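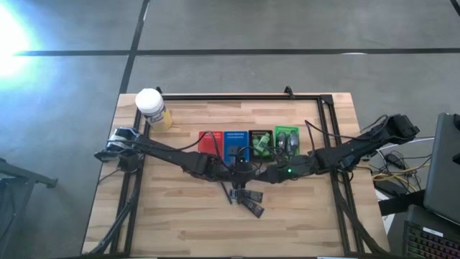 Vandholm Residents' Association
Minutes of the May meeting, shared kitchen, 7:30 p.m.

Present: 9 households, plus a dog, non-voting.
Apologies: the ground floor, again.

1. Minutes of the last meeting
Approved after the word "shouting" was changed to "discussion" in two places.

2. Laundry room
Machine 2 still stops before the spin cycle. Kenano came in April, charged for the visit and left a note saying the machine is old. The meeting already knew this. Agreed to ask Hodžić for a second quote and to stop kicking the door.
The sign-up sheet was raised. One household has booked every evening slot through August under several different spellings of its own name. Agreed: two slots per household per week, in pencil.

3. Stairwell carpet
The Bultetex samples were passed around. The choice is between Oatmeal, Dark Oatmeal and a green that drew a long silence. The quote is $731 for the first landing, fitting not included. It was asked what is included. The secretary will find out.
Vote: Dark Oatmeal 5, Oatmeal 3, green 1. The green vote asked to have its disappointment recorded.

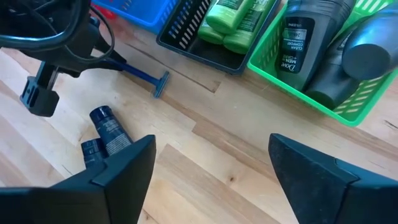
4. Bicycles
The purple bicycle has been chained to the railing since before most of those present moved in. A tag will go on it for the month. If it is unclaimed it goes to the repair shop on the corner, provided someone can cut the chain. Three people offered with unexpected speed.

5. Summer cookout
Budget set at $300, same as last year. Last year's leftover mustard is to be used first. A motion to ban speeches passed after four speeches in favor.

6. Any other business
The hallway light is either too bright or broken, depending on the floor asked. Carried over.
Whoever has the long ladder, please return it.

Meeting closed at 9:10 p.m. Next meeting in June, same room, bring your own chair.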